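Search this site
Enter keywords
Last updated 5 Aug 2022

Sorting Cloths by Color: Container Choice on a Small Work Surface
Speaker notes, 24 minutes plus questions
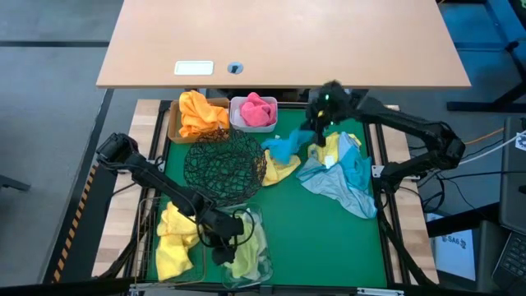 Slide 1. Cloths and mixed containers on the green mat.

Leave slide 1 up while people sit down. Start with the scope: small household cloths, one work surface, one container per color. Laundry and folding standards were covered in the Plomitz session and I will not repeat them.

Point out the containers first. Cardboard tray with the orange cloth, white plastic bin with the pink, wire tray with bright yellow, clear plastic container with another yellow. The black mesh basket is empty. Ask the room which color they would assign to it. Take two or three answers, then move on.

Slide 2. Container walls
Solid walls hide the contents from the side. A label is needed if the container goes on a shelf above eye level. Clear walls need no label for color, but they do need one for use (glass, dusting, kitchen). Open wire lets air through and also lets corners through. Thin cloths catch on cut wire ends. Check the ends with a fingertip before buying.

Cardboard: dry goods only. Replace when the corners soften. At Trolta we went through 16 trays between December and the end of spring, which was too many — the budget line should have gone to plastic.

Slide 3. The pale colors
This is the slow part of any sort. Go back to slide 1 if asked. Pale yellow and light blue are together in the pile on the right, and there is a light blue cloth over a yellow one next to the mesh basket. Separate overlapping cloths before assigning either of them. Under warm bulbs pale yellow reads as off-white. We tested at the Brindard site with the ceiling lights on and again by the window, and moved the sorting table to the window.

Two yellows: decide beforehand whether they are one category or two. Write it down. Changing the rule halfway means starting over.

Slide 4. Tags
There is a small white tag showing in the pile on slide 1. Leave tags on until the cloth has been assigned. Fiber content decides the wash, and color alone does not tell you that.

Slide 5. Results table
98 cloths per run at the Doãn site. Read only the bottom row aloud. The misplaced items were nearly all pale yellow. Do not go through the columns, the handout has them.

Slide 6. Fill level
Stop below the rim. Cloth that hangs over the side gets pulled out with its neighbor. Loose layers are fine for daily use. Fold only for storage.

If short of time, drop slide 4 and go to questions. Spare bulbs for the lighting demo are in the gray case — check the fitting first.

16 shares
0 comments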